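Tote (container)

A tote, also called a tote box or handling bin, is a rigid, open-topped container used to hold and move loose goods inside a building. Totes are found in warehouses, repair shops, libraries, bakeries, hospital supply rooms and post offices. They differ from shipping cartons in that they are meant to be emptied and filled again many times, and from drawers in that they are not tied to one piece of furniture.

The word is also used for a soft carrying bag with two handles. This article covers the rigid container.

Name

The verb "to tote," meaning to carry, is much older in American English than the noun. Storekeepers used "tote box" for any box light enough for one person to lift when full. In everyday warehouse speech the second word was dropped. British writers tend to say "crate" or "bin" for the same article, and in many workplaces the terms are used without any fixed difference. Where a difference is made, a bin stays on its shelf and a tote travels.

Shape and construction

Most totes are rectangular. A rectangle packs tightly on a shelf or pallet and wastes little floor space. The walls may be straight or may slope inward toward the base. Straight walls give the most room inside for a given outer size, but empty totes with straight walls take up as much space as full ones. Sloping walls allow empty totes to be nested, one inside the next, at the cost of some room at the bottom.

A third type, the stack-and-nest tote, does both jobs. Turned one way, it drops into the tote below. Turned the other way, it rests on ledges molded into the rim. A tote placed the wrong way around can slip down onto the goods beneath it, and many makers color one end of the rim as a guide.

The rim is usually the strongest part. It is folded outward and often ribbed on the underside, which keeps the long walls from bowing when the tote is lifted. Handholds are cut through the short walls or molded as closed pockets. Closed pockets keep out dust and stop small parts from falling through, though they are harder to grip with gloves.

Bases may be flat, ribbed or gridded. A flat base is quieter on rollers. A ribbed base is stiffer but can catch on worn conveyor sections. Drain holes are common in totes used for produce and for wet laundry, and are left out where spills must be contained.

Materials

Early handling boxes were made of wood, often pine with nailed corners and a strip of iron along the top edge. Sheet steel boxes were common in machine shops, where wood soaked up oil and splintered. Vulcanized fiber, a tough material made from treated paper, was used widely in textile mills because it was light and did not snag thread.

Plastics have replaced these materials for most purposes. Polypropylene and high-density polyethylene are the usual choices. Polypropylene is stiffer and stands up better to hot washing. Polyethylene is less likely to crack in cold storage. Recycled plastic is often used for dark totes, where the mixed color of the feedstock does not show.

Steel totes are still used for hot forgings and for parts with sharp edges. Wire baskets are preferred where parts have to be washed or dried in place.

Color

Gray is a common color for totes, followed by blue. Gray hides scuffs, and labels stand out clearly on it. Many sites use color to mark the contents or the stage of work – red for rejected parts, green for goods ready to leave – but no general standard exists, and a color may mean opposite things in two buildings on the same street.

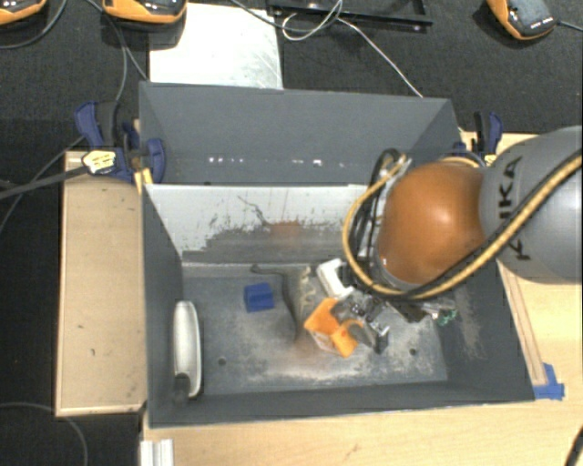 The color of the inside surface matters when small items are picked by hand. Dark screws in a dark tote are easily missed. Some users line the base with a sheet of pale card, and a few makers offer totes with a light interior and a darker rim. In her handbook for stockroom managers, Ingeborg Baumgartner advised keeping pale totes for dark goods and dark totes for everything else, and buying no more than two colors in total.

Sizes

Tote sizes generally follow the pallet on which they will be stacked. In Europe the common footprints divide evenly into a pallet 1,200 by 800 millimeters, so that four totes of 600 by 400 millimeters fill one layer. In North America sizes are more varied and are often given by the outside length and width in inches.

Height is chosen by the weight of the goods. Heavy items such as fasteners are kept in shallow totes so that a full one can still be lifted. A working limit of 50 pounds per tote is used at many sites, and some set a lower limit for shelves above shoulder height.

Labeling

The simplest label is a paper card slipped into a holder on the short wall. Adhesive labels are cheaper but leave residue, and layers of old labels can confuse anyone reading them in a hurry. Permanent numbers may be molded, hot-stamped or engraved.

A permanent number identifies the tote and says nothing about its contents. The link between the two is kept in a ledger or a computer record. The Trellier system, used by a group of regional book distributors, gives each tote one number on all four walls so that it can be read whichever way it is set down. The parts depot at Naltau uses numbers on the short walls only, with a colored card to show the week of filling.

Cleaning and wear

Totes used for food are washed after each trip, usually in a tunnel washer that carries them upside down. In other trades washing is less regular. Dust, broken packing material and stray parts collect in the corners, and a part left behind from one job can end up in the next. Rounded inner corners make sweeping out easier.

Cracks most often begin at the handholds and at the corners of the rim. A cracked rim is normally grounds for scrapping, as repairs seldom hold under load. Sunlight makes plastic brittle, and totes kept outdoors fail much sooner than those kept inside. One survey by Roswitha Widmer, covering 100 totes withdrawn from a hardware wholesaler, found that 15 had failed at the base and most of the rest at the rim.

Scrapped totes of a single plastic can be ground up and remolded. Labels, metal handles and card holders have to be removed first.

See also

Crate
Euro container
Pallet
Shelf bin
Stillage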